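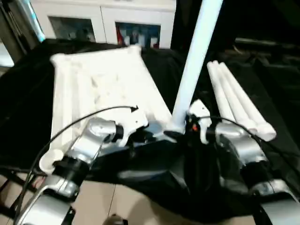

A woman at the back asked the question before the host had finished his introduction: was anyone in another room driving this, and if so, could we meet them? Someone near the door said he had been wondering the same thing. The host said yes, part of the time. The arms can be run by a person wearing a pair of hand controllers, or they can run on their own from what has been recorded that way, and we would get to see both.

That set the tone for the open day at Steiner's workshop in Kestside on 15 Sep 2022. It was a working visit with a lot of standing up. I went because our own shop packs and sorts plastic parts by hand, and I wanted to see how close a two-armed machine is to doing any of it.

Parking is behind the building, past the loading dock. The sign for visitors is small and easy to miss from the main road. Sign-in took longer than it should have because the badge printer stopped twice. There were 29 names on the sheet when I signed. We were split into two groups, and mine started with the arms while the other went to the machine shop.

The arm session is on the ground floor. The work was set out on a table covered in black cloth: a big white molded panel with raised ribs, and some white tubes. The host said the cloth is there to cut down reflections and to stop parts from sliding when a gripper nudges them. White parts on black also make things easier for the cameras, and he admitted that this is kinder than most factory benches. A man in my group asked what happens with black parts on a black cloth. The answer was that they change the cloth.

The task for the day was handling long and awkward pieces. Small boxes are mostly a solved problem, the host said, and there are plenty of machines that will do them faster. Long pieces are harder. If you pick up a tube away from its middle, it tips. If two arms hold the same panel and one of them moves a little early, the panel twists or pops out. The ribs on a molded panel help in one way, by giving the fingers an edge to close on, and hurt in another, since a grip that lands on top of a rib tends to slip.

We watched the operator version first. It was slow but steady. The operator stood off to one side and hardly moved her feet. She told us it takes a new person 9 sessions before the recordings are good enough to keep, and that the tiring part is the shoulders. Then they ran it without her. The first try stopped partway and had to be reset. The second went through. I would not put either one on a paid shift yet, and to be fair the host did not suggest it.

The most useful part for me was the talk about grippers. Fingers get swapped more often than anything else on the machine. They wear, they pick up dust, and a set that is right for tubes may be wrong for a flat panel. Steiner buys the finger blanks from Zevetti and trims them in house. Cables came up too. Two people asked about snagging, and the host said loose runs are left that way while a setup is still changing and get tied down later.

After that we had coffee and a short slide talk on Fuvuvham, the software they use to store and replay the recordings. It lasted longer than planned. The slides were mostly screenshots and hard to read from where I sat. What I took from it is that each recording is checked by a person before it is used, and that bad ones are thrown out without much debate.

The machine shop was the last stop. It is a normal, tidy machine shop – two mills, a lathe, a saw – and by then we were short of time, so we walked through without seeing anything run.

Some practical notes for anyone going to the next one, which is planned for March. The full visit takes 90 minutes. Closed shoes are required and they do check. Bring a sample part if you have one. Two visitors did, and the host spent a good while with them at the end going over where it could be gripped. I left mine in the car and will bring it next time.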